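Robot club goes for bins at the Imum challenge

Our evening robotics club has a new job on its hands, and I've been spending far too much of my free time on it. We've entered the Imum student challenge, and there are 13 teams in this year — last time it was only 7, so word has got round!

The task is sorting. You get a bin, a pile of bits and two arms, and everything has to end up where the sheet says it should. We've called our entry Resus, mostly on account of how often the code has needed reviving.

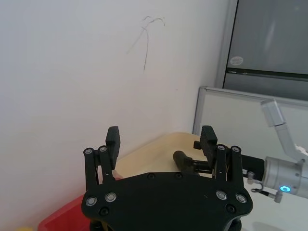

One gripper over the table, with the second arm at the right.

I'm on the gripper side of things, so I look at those ridged finger pads more than I look at my own dinner. My big worry is how wide to open them. Go too wide and you clip the side of the bin, too narrow and you knock the thing you came for. We've argued about it for weeks (I'm on the wide side, for the record).

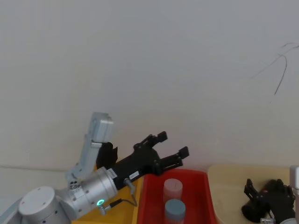 Words and pictures by the club's gripper team

The red bin is my favourite part of the set-up. Cylinders standing up in a row are a proper test, as the arm has to come in from the side with its jaws open and leave the neighbour alone. The other arm has to stay out of the way too, and that bit of the program is still held together with hope.

Furnent has put up £2,000 for the winners, and Moser is giving 5 runners-up a day in its workshop. I'd be happy with either. The final is in January, and we're in the lab until about nine most evenings before then if you fancy coming along. Bring biscuits.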